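Notasside Guest Room Guide
Section 4: Making up the bed and dealing with stray clothes

Read this before you buy anything. The bedding trade sells sprays, clips, folding boards and "hotel kits" for this job, and we have yet to meet a room that needed them. You need two hands and a clear floor.

4.1 The bottom sheet

1. Take everything off the bed, cushions included. Working around them saves no time, whatever you have been told.
2. Lay the sheet and pull it toward the headboard end first, then toward the foot.
3. Smooth from the middle outward with the flat of your hand. If a crease is still there after 2 passes, leave it. It will be back by morning anyway.

Note: The Brindale bedding leaflet asks for 50 minutes of airing before the sheet goes on. We tried it with and without and could not tell the beds apart. Air the mattress if the day is nice.

4.2 Pillows and cushions

4. Stand the sleeping pillows against the headboard.
5. Set the decorative cushions in front. Two is plenty. The Tristano catalog shows seven on one bed, and every one of them has to go somewhere at night.
6. If a cushion has a printed character on it, put it right side up with the print facing the foot of the bed. Do not chop the top with your hand to make a dent – it looks silly on a cartoon face.

Caution: Do not drag cushions with piping across an upholstered headboard. Dark piping may leave marks on pale fabric. The Hamdan fabric cleaner claims to fix this. Test it on a hidden spot first, and keep your hopes low.

4.3 Clothes and loose fabric

7. Pick up each item by itself and let it hang for a moment. Folds that come from lying in a heap often drop out on their own.
8. Check for a second layer or lining before folding. If it sticks out along one side, pull it straight now.
9. Fold on the made bed only if the sheet is finished. Otherwise use a table.
10. Put the item away. A neat stack on a chair is still a stack on a chair.

Note: Rule 563 in the old house binder says blue fabric must always be kept away from white sheets. That seems a stretch for clean, dry clothes. New denim is another matter – keep it off the bed until it has been washed.

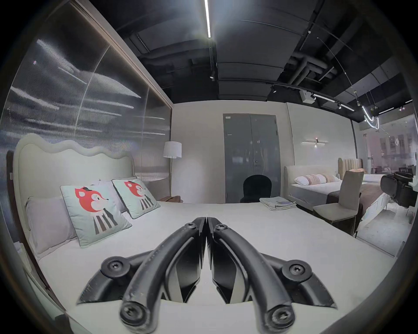
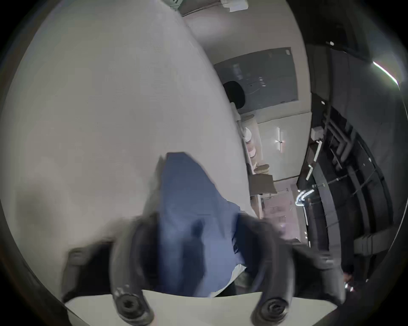 Fig. 31. Cushions and headboard (first picture); blue fabric held up, with a strip of white at one side (second picture).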